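Stonora learning kit: teach it by hand, then hide the crockery

The Stonora kit costs 499 and promises that your two-armed robot will learn a household job from watching you do it. "Do it" means steering the arms yourself, over and over, while the wrist cameras record what the grippers get up to. The training code then tries to work out what you meant. I have had apprentices with the same arrangement.

I gave it plates, which are flat, shiny and dislike being picked up. The manual suggests 400 recorded runs for a task like this. I did all of them in January and now move like a forklift.

The method itself is sound. It predicts a short burst of movement, carries it out, looks again and corrects. With a single plate it rarely put a foot wrong. Two plates are another matter, as a rim lying on a rim gives a finger very little to get under, and a pair stood on edge will hide each other from whichever camera you were relying on.

Two plates flat, and two on edge by the rack: 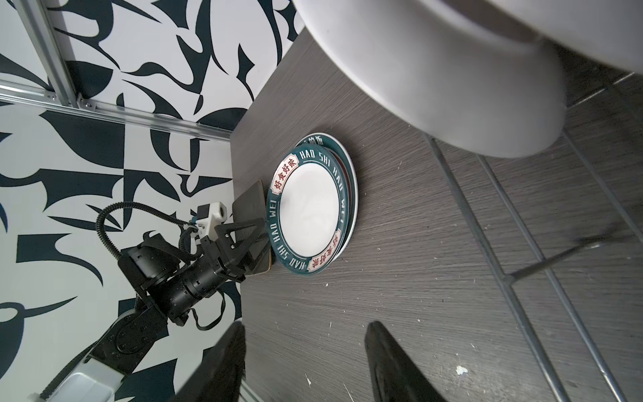
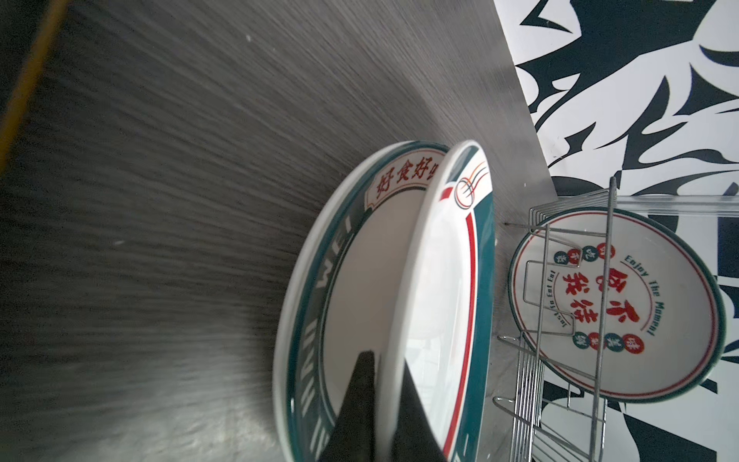 My advice is to record far more of the awkward starts than the manual asks for. My first batch was full of tidy ones, and the trained policy had plainly never met a bad day. Setup took 10 evenings, mostly cables. The software is free of nonsense, apart from a progress bar that reaches the end and then thinks about it.

Worth the money if you like teaching. If you like clean plates, buy a dishwasher.

Comments (2)

margaritis: Does it cope with bowls?

puvthorpe_bench: Same trouble with overlapping rims on ours. More messy starts did help.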